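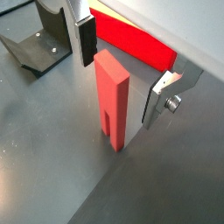 Foam shape sorters: cleaning, checking fit and storing

Closed-cell foam (EVA and similar) holds up well in a playroom or on a bench, but it takes dents and holds dust in its cutouts. The procedure below covers a board and loose blocks.

1. Cleaning

Brush the cutouts first with a dry, soft paintbrush. Small round holes need a cotton swab. Wash in lukewarm water with a few drops of dish soap. Do not use acetone or a scouring pad. Stand the board on edge to drain for 60 minutes, then turn it over.

2. Storing

Use a shallow bin with a flat floor and lay the board face up. Foam left under a heavy load takes a permanent set. Keep hard parts, such as brackets, off the top face. Bins should stay clear of radiators and direct sun; red foam fades faster than gray.

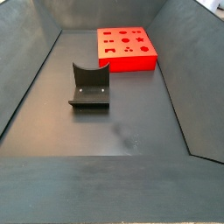
Annunziata Rinaldi recommends lining the bin with a cotton dish towel if it will be carried up and down stairs, and changing the towel whenever the foam is washed.

3. Checking fit

Test every block after washing. A block should enter under light finger pressure and come out without tearing the rim. If it binds, sand the block, never the board. Use 300-grit paper on a flat backing, 2 strokes per face, and test again.

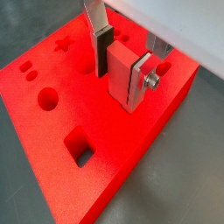
Tight corners are usually the cause of a block that will not seat. Hold the block upright by two opposite sides and bring it down square to the surface, as with the rectangular one over the board, then look for daylight along each side. Mark the high spot with chalk.

Comments (2)

Esther Muli
Does the sanding step work on the thin legs of a U-shaped block? Mine flex too much.

Gaetano Pellegrini
Esther, slip a piece of cardboard into the slot while you sand. Take it out before testing.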